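Okell公開実演

Okell公開実演(オケルこうかいじつえん)は、ロボット研究施設Okellが施設内の作業場で行う見学行事である。主題は布製品、とくに衣類の取り扱いで、手持ち式グリッパを用いた人間による動作の収録と、移動ロボットによる同種の作業の再現を同じ見学枠の中で公開する。施設内の文書では単に「公開日」と記されることが多く、外部の案内では収録計画の名称をとって「Marnon公開日」とも表記される。

概要

公開実演は年4回行われ、見学枠は一回あたり50分、定員は12名である。参加は事前申込制で、当日の受付は行わない。延べ参加者は900名を超える。参加者の内訳は公表されていないが、申込書の区分には製造、物流、介護、教育、個人が設けられている。

名称に「実演」とあるものの、見学者向けに専用の演目が用意されるわけではなく、収録作業は通常の業務手順に沿って進められる。見学枠の途中で作業の失敗や中断が生じた場合もそのまま継続し、記録上の扱いも平常日と同一である。見学枠の開始時点でどの工程に当たるかは当日の進捗によるため、同じ回に参加しても枠によって見学内容が異なる。

名称と用語

Okellは施設の名称であり、施設が行う収録計画をMarnonと呼ぶ。Marnonで得られた記録の整理と検索に使われるソフトウェアがJara、記録から学習させた制御モデルの系列がClullentである。公開実演の配布資料では四つの語が区別されるが、参加者の報告文などではMarnonとClullentが混用される例がある。

「手持ち式グリッパ」は、人が手で握って操作する二指の把持具を指す。ロボットの手先に取り付けるものと同系の指を備え、操作者は素手のときと異なる制約の下で対象物をつかむことになる。Okellの資料では「手持ち器」と略される。片手で一台、両手で一組を扱い、衣類の作業では原則として一組を用いる。

「一本」は収録の単位で、作業の開始姿勢から終了姿勢までの連続した記録を指す。対象物を初期状態に戻す操作は一本に含まれず、別に「戻し」と呼ばれる。

沿革

公開実演の前身は、共同研究先を対象とした非公開の技術説明会である。当初は机上での積み木の把持や容器の開閉が中心で、衣類は補助的な題材であった。布の把持に関する質問が続いたことから、説明会の後半を衣類に充てる構成となり、のちに全体が布製品を扱う内容に改められた。

一般からの申込を受け付けるようになったのは、作業場が現在の区画に移ってからである。移転以前の作業場は通路が狭く、収録中の操作者の背後を見学者が通る必要があった。移転後は見学位置と作業位置が分けられ、収録を止めずに人の入れ替えができるようになった。

初期には見学者が手持ち器を操作する体験時間が設けられていた。体験中の記録がJaraに混入し、後の除去に手間を要したため、一時休止となった。再開後の体験時間では、収録系から切り離した個体のみが使われている。体験時間は2月の回では設定されず、その分が質疑に回される。

会場

会場はOkellの主作業場で、開放的な広い室内に家庭の居室を模した区画と機器の区画が隣り合う。居室側の区画には寝具や椅子、家電などの生活用品が配置され、機器側には移動ロボットと作業架台が置かれる。床は磨き仕上げの灰色の床で、段差は設けられていない。

居室側の配置は固定されておらず、回ごとに家具の位置や掛け布の色が変更される。同一の背景のみで収録した記録から学習させると、Clullentが対象物以外の手掛かりに依存する傾向を示したことによる。配置変更の記録はJaraに日誌として保存され、各収録と紐付けられる。

同じ理由から、作業面の周囲にある私物や小物は原則として片付けない。初期の手順書には「作業面から対象物以外を除くこと」との規定があったが、現行版では削除されている。ただし、手持ち器の可動範囲に入る硬い物は、操作者の判断で移動させることができる。
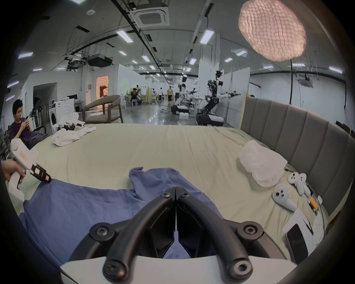 居室側の区画。ベッド上の青いシャツと手持ち式グリッパ。奥に移動ロボット2台、左に衣類の載った洗濯機が見える。

見学者は受付後に作業場の端で説明を受け、以後は案内役に従って区画間を移動する。床には機器用の配線が露出している箇所があり、踵の高い靴での入場は認められない。荷物の預かりは行われるが、小型の鞄は携行できる。

室内では収録作業と無関係の業務も並行して行われる。見学枠のために作業者の退出や会話の制限を求めることはなく、見学者の側にも静粛は求められない。収録される映像に見学者が映る可能性があるため、申込時に同意書の提出が必要となる。

機材

手持ち式グリッパ

公開実演で用いられる手持ち器は白色の樹脂製筐体に黒色の二指を備える。指は先端に向かって互いに近づくように湾曲し、基部を丸頭のねじで固定する。指は消耗品として扱われ、交換の履歴は個体ごとに残される。

筐体には個体識別用のラベルが貼付される。ラベルは手書きで、印字したものに比べて擦れに弱いが、現場での貼り替えが容易なため継続して使われている。ラベルの記号とJara上の登録番号が一致しない個体が過去に複数見つかり、以後は収録開始前に両者を照合する手順が加えられた。

筐体の上面などに符号模様の面を設けた個体もある。模様は位置推定の補助に用いられるが、布が覆いかぶさると検出が途切れる。衣類の作業では特に起こりやすく、途切れた区間の扱いは後処理の項目の一つとなっている。

予備の個体は作業面の近くに立てて置く。指を開いた状態で先端を下にすると自立し、持ち替えの際に手首を返さずに握ることができる。横置きは符号面を傷めるとして避けられている。

視点カメラ

操作者の頭部付近に設けるカメラで、作業面と両手の手持ち器を同時に収める。手持ち器側の映像が対象物に接近した局所的なものになるのに対し、頭部側の映像には作業面全体と背景が含まれる。両者の時刻合わせは収録の開始時に行い、終了時に再度確認する。ずれが許容範囲を外れた一本は、内容にかかわらず不採用となる。

移動ロボット

機器側の区画には、車輪付きの台座に腕を備えた移動ロボットが置かれる。外装は白と黒で構成される。公開実演では、人間による収録の見学の後にロボットによる再現が行われ、動作の速度は平常の評価時と同じ設定が用いられる。再現の対象となる作業は当日の朝に決定され、事前の案内には記載されない。

ロボットの動作中は、見学者は腕の到達範囲の外に位置する。停止操作は担当者が行い、見学者が触れることのできる操作部は設けられていない。

対象作業

裾の把持と展開

最も頻繁に公開されるのは、Tシャツを平面上に展開する作業である。操作者は左右の手持ち器で裾の両端をつかみ、張力をかけながら形を整える。布は把持点の間で弛みやすく、張りすぎると指から滑り出る。二指の手持ち器では一度に保持できる布の量が限られ、重なった布のうち上の一枚だけをつかむ操作に熟練を要する。

裾を先に取るか肩を先に取るかについて、手順書は順序を定めていない。操作者ごとの差を残すことが収録の方針とされ、同一の操作者が異なる順序をとることも妨げられない。ただし、一本の途中で順序を変えた場合には、その旨を注記する。

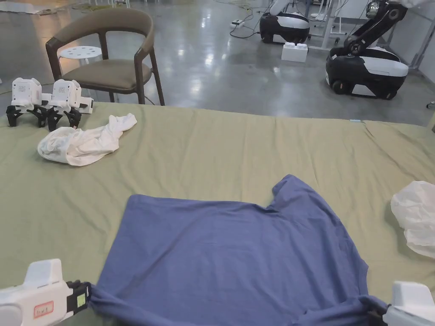
Tシャツの裾を両側から把持した状態。左奥に別の布製品と、立てて置かれたグリッパがある。

袖の処理は展開の中で独立した段階として扱われる。袖が身頃の下に入り込むと、上方からの映像では輪郭が現れず、Clullentは袖の有無を誤って判断しやすい。Okellの報告では、この種の誤りが展開作業の失敗の主要な型に挙げられている。見学時の解説では、袖の見えない状態から作業を始めた記録と、両袖の見える状態から始めた記録を並べて比較することがある。

半袖と長袖では把持点の選び方が異なるため、記録は別の区分に収められる。襟付きの衣類はさらに別区分となる。襟の折れは布の他の部分の隆起と紛らわしく、区分を分けない段階では袖と襟の取り違えが頻発したとされる。

折り畳み

折り畳みは展開に続く作業で、収録上は別の一本として扱われる。展開の終了状態をそのまま開始状態とする場合と、改めて配置し直す場合とがあり、Jaraでは両者に異なる標識が付く。公開実演では時間の制約から前者が多い。

完了の基準は外形の寸法差により定められるが、見学枠では測定を省き、目視による判定のみとすることがある。その場合の記録は参考扱いとなり、学習用の集合には加えられない。

丸まった布の取り出し

衣類を不規則に丸めた状態から始める作業で、三種の中では最も成功率が低い。布の端がどこにあるかを外観から特定しにくく、操作者は一度持ち上げて垂れ下がる形を見てから、持ち替えを行うことが多い。暗色の布では皺の陰影が映像に出にくく、白色の布では照明の反射によって輪郭が飛ぶことがある。公開実演では両方の色の布が用意される。

作業面の掛け布も対象物の見え方に影響する。緑系の掛け布は衣類との色差を得やすいとして採用されているが、掛け布自体の皺や折り目が対象物の端と誤認されることがある。掛け布を伸ばすかどうかは操作者に任されており、折り目の残った状態での収録も有効とされる。
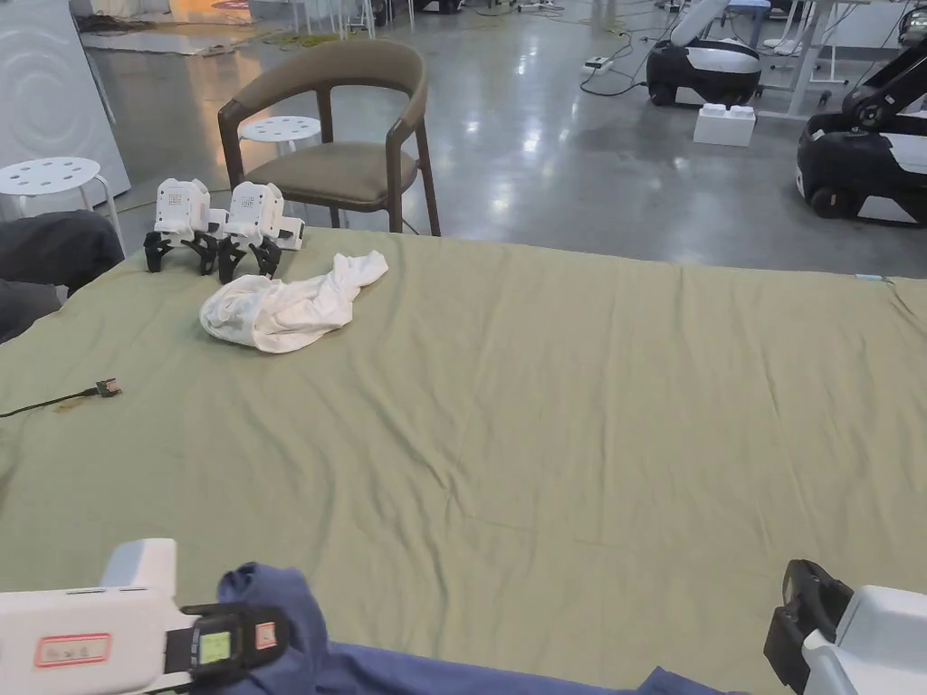 緑系の敷布の手前で濃青色の布を扱うグリッパ。左の個体の黒い部分に、緑色に光る小型の表示部がある。

掛け布のずれも課題の一つである。対象物を引いた際に掛け布が同時に動くと、一本の中で背景の位置が変化する。初期には四隅を留め具で固定していたが、留め具に指が接触して破損する例があり、固定を行わない方式に戻された。現在は、ずれが目立つ場合に「戻し」の段階で位置を直す。

進行

標準的な見学枠は、説明、収録の見学、再現の見学、質疑の順に進む。説明では施設の概要と安全上の注意が述べられ、手持ち器の見本が回覧される。見本は通電されておらず、指の開閉は手で行う。

収録の見学では、操作者は解説を行わず作業に専念し、案内役が別の位置から説明する。発話の有無が動作の速度に影響するとの内部調査に基づく措置である。見学者の質問は案内役が受け、操作者への直接の質問は質疑の時間に限られる。

再現の見学では、Clullentによる動作が連続して実行される。担当者が途中で対象物の位置を直すことは認められているが、その試行は失敗として計上される。判定は作業場内の表示端末に逐次示され、回の終了後に集計が配布される。機材の不調により再現を行えない枠では、過去の試行の映像が上映され、集計には含まれない。

質疑では、把持力の設定、布の種類の選定、収録に要する人員などが繰り返し取り上げられる。主な質問への回答は文書にまとめられ、次回以降の配布資料に追加される。

写真撮影は区画ごとに可否が定められている。居室側は撮影可能、機器側は動作中の撮影が可能で、整備中の撮影はできない。表示端末の画面は、集計が表示されている間を除いて撮影が制限される。

記録の取り扱い

公開実演中に収録された記録は、平常日の記録と同じ手順でJaraに登録される。登録時には操作者の区分、対象物の区分、作業面の配置、使用個体の識別記号が付与される。見学者が映り込んだ映像は公開用の集合から除かれ、内部評価用の集合に限って保存される。

採否の判定は収録者と別の担当者が行う。不採用の理由には時刻のずれ、符号面の長時間の遮蔽、対象物の落下、手順書にない物体との接触などがある。対象物の落下は、落下後に自力で作業に復帰した場合に限り採用となることがある。復帰動作を含む記録は数が少なく、Clullentの学習では重みを増して扱われる。

Jaraの検索画面では、公開日の記録に専用の標識が表示される。利用者が公開日とそれ以外の記録を分けて集計できるようにしたもので、両者の採用率の差は年次の報告に掲載される。差の要因について報告は結論を示しておらず、操作者の構成、見学者の存在、対象物の入れ替え頻度が候補として列挙されるにとどまる。

評価と課題

参加者の報告では、収録と再現を続けて観察できる構成が有用であるとの意見が多い。一方、収録の場面で操作者の手元が見えにくいとの指摘が初期から続いている。見学位置を作業面に近づけると視点カメラの背景に人物が入るため、手元の映像を別の端末に映す方式が試みられた。遅延により解説と映像が合わないという新たな問題が生じ、現在は一部の枠でのみ実施されている。

対象物の偏りも課題として挙げられる。公開実演で使われる衣類はTシャツなど薄手のものが中心で、厚手の上着、伸縮性の高い布、留め具の多い衣類は少ない。Okellは平常日の収録ではこれらも扱うとしているが、所要時間が見学枠に収まりにくく、公開の予定は示されていない。

また、見学枠内の再現結果は試行数が少なく、モデルの性能を示す値として用いるには適さない。配布資料にもその旨が記されているが、一枠の成功率を引用した紹介記事が見られたため、集計表の書式が改められ、率の欄が削除された。現行の書式には試行ごとの成否と、失敗した場合の段階のみが記載される。

施設側の負担としては、配置変更の作業が見学枠の直前に集中する点がある。掛け布の交換と家具の移動に加え、移動ロボットの自己位置の再確認が必要となり、枠の開始が遅れた例がある。対策として、配置変更は前の回の終了後に済ませ、当日は確認のみとする運用が試行されている。

関連項目

手持ち式グリッパ
布製品の自動折り畳み
模倣学習
移動マニピュレータ
Marnon収録手順書
Clullentの評価方法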